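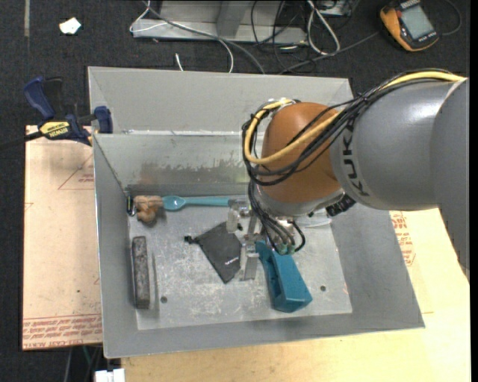

The arm over the picking bin, with the cables bundled around the joint above the wrist.

I spent most of September rewriting our rules for working around the picking cell, and since a few people asked, I'm putting the main points up.

The old document came from Hurkon and ran to 161 numbered items. It was thorough, but people read it once in their first week and never opened it again. Tainá Prado and I cut it down to one sheet with 6 rules, and the long version stays in the binder.

The first rule is that hands stay out of the bin while the drives are on. If something gets stuck in a corner, you stop the arm, wait for the light, then reach in. Most of our arguments were about this one. It slows you down when you are resetting the bin all day, and I still think it is right.

Second, check the cables before the first run. Anything strapped along the arm gets bent every time the wrist turns, so look at the outside of the loop and feel for flat spots. We replace ties every 300 hours – worn or not.

Third, the bin gets clamped, and you push on it by hand before starting. A bin that has moved an inch makes every taught position wrong by an inch.

The others cover speed during teaching, who may change the program, and what goes in the log. Josué Cavalcanti wants a seventh rule about tools and meters left on the floor. I said I would think about it.

The sheet is taped up next to the stop button. Version two will probably come after the Skedau visit.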